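**Linen care notes, August: hard water, gray towels and the rinse step**

Several accounts have written in about towels that come back gray and stiff after twenty or thirty washes, with no change in detergent. The complaint peaks at this point in the summer, when utilities in dry areas draw more from wells and less from reservoirs. Most of what follows applies to guest houses, gyms and small salons running their own machines. Larger plants with a softener and a dosing contract can skip to the section on rinse testing.

**What the grayness is**

A cotton towel that has gone gray has usually picked up three things in varying amounts: soil redeposited during the wash, calcium and magnesium salts from the water, and detergent or softener residue that was never rinsed out. They look much the same from a few feet away, and they respond to different treatments, so it is worth an hour to find out which one dominates before buying anything.

Redeposited soil is even across the towel and worse in loads that were packed too tightly. Mineral deposit makes the loops harsh, and the fabric dries with a crackle when flexed. Residue feels faintly slick when the towel is rewetted, and it foams.

A rough test for the last one: take a dry, laundered towel, put it in a clean bucket of warm water with no product, and agitate it by hand for two minutes. Lasting suds mean residue. If the water turns cloudy without suds, let it stand overnight. A chalky layer on the bottom points to minerals, a brown or gray one to soil.

**Water hardness and dose**

Detergent labels give a dose for soft, medium and hard water, and the hard-water dose can be close to double the soft one. The builders in the detergent bind calcium and magnesium first, and whatever remains is available to lift and suspend soil. An underdosed wash in hard water therefore fails twice, leaving soil in the fabric and minerals on it.

Test strips are adequate for this purpose. Sample from the tap that feeds the machine, after running it long enough to clear the line, and repeat at a different time of day. At the Yang guest house, where we did a full set of tests last month, the kitchen tap read soft and the laundry tap read 142 parts per million, which falls at the upper edge of what most charts call moderately hard. The kitchen was on the softened side of the plumbing and the laundry had been tied in ahead of the softener during a remodel. The staff had been dosing by the kitchen reading.

If you get a reading like that, move up one step on the label and hold it there for ten washes before you judge the result. Minerals that have built up over a year don't come off in a single cycle. Going past the hard-water dose is a mistake we see often, and it simply trades a mineral problem for a residue problem.

**Load size**

Drum ratings are given in pounds of dry cotton. Few small laundries weigh anything, and a drum filled by eye with bath sheets tends to run well over. For front loaders, a hand laid flat should fit between the top of the dry load and the roof of the drum. For terry we prefer a little more room than that. Terry takes up a great deal of water, and a tight load holds its wash liquor like a sponge through the first rinse.

A luggage scale and a sturdy bag will settle the question. Weigh one of each item you wash, dry, and write the weights on a card by the machine. The card can then say how many bath sheets, hand towels and mats make a load, which is easier to follow than a number of pounds.

Mats should be run alone. Their backing sheds grit, and the grit ends up in the loops of whatever shares the drum.

**Temperature**

Warm is adequate for lightly used towels with a modern enzyme detergent. Body oils, sunscreen and massage oil need hot, and they need it for long enough: check that the machine actually heats, or that the supply is hot by the time it reaches the valve. Long pipe runs can deliver an entire first fill of lukewarm water. Running the nearest sink until it is hot before starting the first load of the day fixes this in most small buildings.

Sunscreen deserves a separate note. Some common filters react with iron in the water and leave orange-brown marks that look like rust. Chlorine bleach sets them. If you have marks of this kind on pool towels, stop bleaching, treat with a rust remover intended for fabrics according to its label, and rewash with a normal dose. Never mix a rust remover with chlorine bleach or use one directly after the other – the two can release toxic gas.

**Rinse testing**

The last rinse should be near the pH of the incoming water. Test the incoming water first, then catch a sample at the drain during the final rinse, or squeeze it from a towel after the final spin. A difference of half a unit or less is good. More than one full unit means alkali is being left in the fabric, and it will yellow in the dryer and irritate skin.

Soo-ah Shim ran this check on all 11 washers in the Futlow group and found four that failed. Two had partly closed inlet valves and were timing out before they filled. One had a kinked drain hose. The fourth passed on every setting except the one in daily use, a quick program with a single rinse. Her summary was that the quick program should be relabeled for table linen and taken out of the towel instructions altogether, and we agree.

Adding a rinse costs water and eight to ten minutes. In our view it is justified for terry at all times, and for flatwork only where the test fails.

**Stripping a gray load**

Where buildup is confirmed, a stripping wash is reasonable once or twice a year. The sequence we use:

1. Wash hot with the full hard-water dose and no softener.
2. Run a second hot wash with no product.
3. If residue still foams, repeat step 2 until it stops.
4. For mineral deposit, run a sour designed for laundry use in a warm rinse, at the label rate.
5. Finish with one cold rinse and dry fully.

Household vinegar is often suggested for step 4. It does lower the pH, but the amount needed to shift a real deposit is larger than most recipes state, and repeated use is hard on some rubber seals. A packaged sour has a known strength. As with the rust remover, keep it well away from chlorine bleach.

Expect a loss of weight. Towels sold at 600 grams per square meter will come out of a first strip lighter than they went in, partly from the deposit leaving and partly from lint that was held in place by it. Clean the dryer screen twice during that load.

**Fabric softener**

We continue to advise against it for towels. The softening agents coat the fiber and reduce absorbency, and the coating holds soil. Where guests expect a soft hand, the dryer does most of the work: shake each towel before loading, dry on medium, and remove while there is still a trace of moisture at the hem. Overdrying is a more common cause of harshness than any product choice.

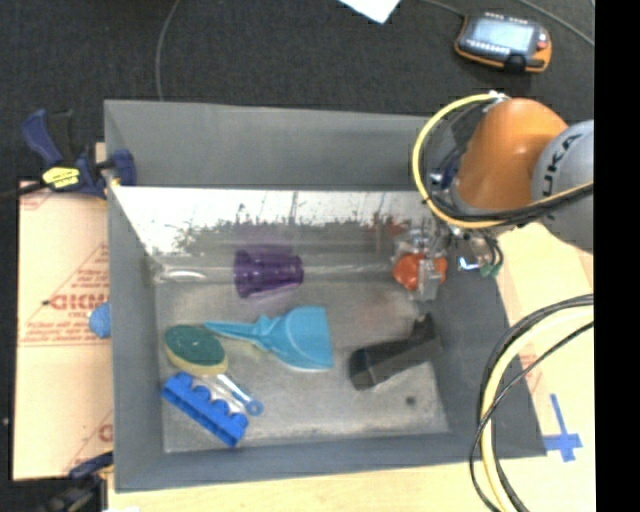 Line drying produces a stiffer towel, as the loops set without movement. Ten minutes of tumbling afterward, without heat, restores most of the loft.

**Storage**

Clean towels put away slightly damp will sour within a day in August humidity. Let them cool before folding, because a warm stack gives off moisture into its own center. Leave a gap of an inch or two between the stack and the wall, and rotate by placing fresh stock at the bottom or the back. Closed cupboards on an outside wall are the worst location in most buildings.

Odor that appears only when a towel is wetted is bacterial and lives deep in the loops. It calls for a hot wash with an oxygen bleach, followed by complete drying. Fragrance will cover it for one use.

**When to retire**

Hem failure, pulled loops over more than a hand's width, and poor absorbency after a strip are all grounds to downgrade a towel to cleaning use. For absorbency, put five drops of water on the dry surface. They should disappear within a few seconds. If they bead, strip once and test again. A towel that beads a second time is finished for guest use.

Color alone is a weaker reason. A slightly gray towel that passes the drop test and the rinse test is clean, though we accept that guests will judge by eye. Some accounts now buy in a mid-tone for gym and pool stock and keep white for bathrooms.

**Stock and supply**

The Kosedeo hardness strips are back in the catalog in tubes of fifty. The printed color chart on the previous batch ran slightly dark at the low end, so discard any old charts and use the one packed in the new tube.

Bundlow has extended the lead time on plain white bath sheets. Orders up to 3000 pieces are shipping from existing stock, and anything above that waits for the next production run. Hand towels and mats are unaffected. Orders received by noon on Thursday go out the same week.

Rinse test cards are available on request at no charge. State the number of washers and whether you need the version with the weight table on the back.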